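The sorting table at Proscombe

Published 26/09/2025

When I came to the hall in Proscombe to meet Vasanthi Rao, she was carrying two boxes and could not shake my hand. "Take the top one," she said, so I took it, and I started our interview with my arms full of saucers.

Ms. Rao runs the kitchen exchange, which people in the neighbourhood call simply "the exchange". Families bring the kitchen things that they do not use any more, and other families take them home. There is no price. The exchange opened in June of last year in one room with grey carpet, and it is still in the same room, although the shelves have now arrived at the ceiling.

I wanted to ask her about the sorting, because I have myself a cupboard at home that I am afraid to open. She laughed when I told her this.

"Everyone has this cupboard," she said. "At my mother's flat it was the one above the fridge. You opened it and you received a colander on your head."

The boxes come in at the side door. They are emptied on a table, and from the table everything goes into deep bins. I asked why bins and not directly the shelf. Ms. Rao explained that in the first weeks they tried the shelf, and it was a bad time.

"People bring one bowl, one lid, one bottle, half of something. If you put this straight on the shelf, the shelf looks like a garage sale at four o'clock. So first it waits in the bin. Later comes the partner of it, or it doesn't come."

How long does it wait? She answered that for a lid it is 48 days. I thought she was joking, but the number is written on a paper beside the door. It was decided after a long discussion with her sister-in-law, who wanted to keep lids forever.

We sat down near the window with tea. Ms. Rao prefers to talk while her hands are occupied, and during the whole conversation she was peeling old price stickers from a stack of plates with a little cooking oil on a cloth. I asked if the oil is a trick from somewhere.

"From my kitchen in Brampton, when I was newly married and everything was from the second-hand shop. First oil, wait, then rub. Then soap. If you begin with the soap you only make the glue angry."

She came to the work of sorting by accident. Before, she was employed at Donen, a firm for commercial kitchens, where she wrote the inventory. She remembers one hotel order with 1597 items, and she had to check every line because the list and the delivery did not agree. She told me this without any complaint. "I liked it very much. I was disappointed when it was finished."

I was curious which things go quickly and which stay. Mixing bowls go the same morning, she said, and metal ones before all others, because they do not break when children are helping. Drinking bottles are more difficult. Many families have already too many of them, and a bottle without its own cap is almost impossible to give away.

"What about colour?" I asked.

"Colour is everything!" She put down the cloth for this. "I used to think people want white, or what goes with their kitchen. No. Somebody sees a red bowl and she is already thinking of the soup. A white bowl, they turn it around and look for a crack."

There is one question on which she and the others at the exchange do not agree, and this is how full a bin should be. Ms. Rao likes only a few things in each, so that the hand can reach them and nothing is pressed. Her neighbour Varma, who helps on the mornings when there is a delivery, fills everything to the top and says that space is also expensive. (Mr. Varma was invited to give his opinion for this article. He replied that his opinion is already in the bins.)

The bins themselves were a gift from a closed workshop, and they are not beautiful. They are scratched, and on the inside they carry marks which do not wash off. Ms. Rao has tried baking soda, vinegar and one expensive paste that she regrets. Now she leaves the marks alone.

"It is a bin. I wash the bowl that goes out of it. The bin can look how it wants."

She does insist on one rule: nothing made of glass goes under something made of metal. Ceramic may lean, but it may not stand on its rim. And small pieces should be put inside bowls, where they cannot roll into the corner and be forgotten. I have adopted this last rule at home and can report that my measuring spoons are now all in the same place, which was not the case since we moved.

Later the first visitors came, a grandmother with a boy who wished only for a cake tin shaped like a fish. There was no fish. He accepted a heart after some negotiation. Ms. Rao wrote it in her notebook, not the heart but the fish, in case one is brought.

The notebook has a page for wishes, and it is full on both sides. The exchange has now 200 households on its list, and in the colder season they expect more, with newcomers arriving and students setting up their first kitchen. For these persons the team prepares a starter box with eight pieces: pot, pan, knife, board, two bowls and two cups. The box is named Julline, after the street where the first one was delivered. I found this charming, but Ms. Rao said it was only that somebody had to write something on the label.

Before I left I asked her what she would like readers to bring, and also what they should please not bring.

"Bring pots with the handles still tight. Bring graters. We never have graters, I don't know what people do with them. Please wash the things, and look inside the kettle before you close the box." She considered it a moment. "And no more fondue sets until spring. We have enough fondue for the whole province."

The exchange accepts donations at the side door of the hall whenever the blue sign is out. Boxes should be light enough for one person to carry up the three steps. 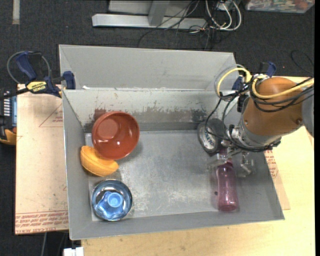

Bowls and a pink-purple bottle in one of the sorting bins.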